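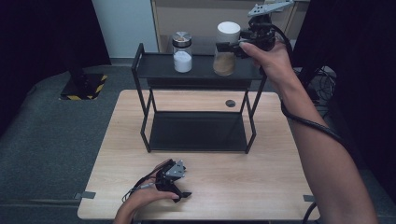
Guides > Grippers > Set-up and comparison

Search this manual Enter a word

4. Comparing two hand-held grippers on the jar test

This section explains how to compare two hand-held grippers before you decide which finger pads to use for your recordings. The test needs one person, one table and a two-tier rack. Please read section 3 (Connecting the cables) first. If the grippers are not yet connected to the controller, the values in step 8 will not appear.

The procedure was written by Maricel Panganiban for the Padley controller. It is also valid for the Morris controller, but the menu names are different there. See the note after step 5.

4.1 What you need

Two hand-held grippers with their mount plates fitted
One two-tier rack, low enough that you can reach the upper shelf without lifting the shoulder
Two glass jars with lids, of different height and different lid
Dry contents for the jars, for example salt and a brown powder such as ground spice
Tape for the cables
Kitchen scales

Do not use empty jars. An empty jar is too light and almost every pad will hold it, so the comparison gives you no information. Fill the jars at least to the half.

4.2 Preparing the table

1. Place the rack on the table with the long side towards you. Check that it does not rock. If it rocks, turn it once before you put anything under it.

2. Weigh both jars with their contents and write the weights in the test sheet. In our own set the short jar is 153 g and the tall jar is 242 g. Your jars can be different, but please keep the same jars for all tests.

3. Put both jars on the upper shelf. Leave a space between them wider than an open gripper. The lower shelf stays free in this test. It is used in section 5.

4. Lead the cable of the right gripper along your forearm and leave a loose loop near the wrist. The loop must be big enough that you can turn the hand over fully. The cable of the left gripper can lie on the table.

CAUTION: Do not lead a cable between the posts of the rack. When you pull back the hand, the cable can take the rack with it, and the jars are glass.

5. Open the menu Devices on the controller and select Zero both. Keep both grippers open and do not touch the jaws until the message Ready is shown.

Note: On the Morris controller the same function is called Tare, and you must do it two times, once for each gripper.

4.3 Carrying out the test

6. Rest the left hand with its gripper on the near edge of the table. It should not move during the right-hand test. A resting hand gives a quiet signal, and you can later see in the recording if the two channels were mixed up.

7. With the right hand, close the gripper around the side of the taller jar. Hold the glass and do not hold the cap. Close slowly until the jar does not turn any more between the jaws.

8. Lift the jar a little from the shelf, keep it there while you read the closing value, and say the value loudly or let a second person write it. The value goes from 0 to 100.

9. Put the jar down on the same place and open the jaws completely before you move the hand away.

10. Repeat steps 7 to 9 with the shorter jar. Then change hands and do everything again with the left gripper.

CAUTION: If the jar slips, do not try to catch it with the other gripper. Let it go to the shelf.

4.4 Reading the results

Compare only values for the same jar. A lower closing value means that the pad needs less pressure for the same weight. With the Melten pads Rhiannon Ellis measured 41 on the tall jar, and with the standard pads nearly double. This does not say that the Melten pads are better for every object. They are softer and they become dirty quickly from powder, so wipe them after each series.

If left and right gripper give very different values with the same pads, check these points before you exchange any part:

The screws of the mount plate are loose
One gripper was not fully open when you selected Zero both
The jar was held too near to the lid
The cable loop is too short and pulls on the gripper

Note: In the edition of September the limit for the left and right difference was missing. If the difference stays after all four checks, send the test sheet to Grirkico support together with the firmware number of the controller.

4.5 After the test

11. Select Release on the controller and wait until both lamps are off.

12. Unplug the right gripper first, then the left. Wind the cables in wide circles and not around the gripper body.

13. Close the jars firmly and store them together with the test sheet. For the two-shelf test continue with section 5.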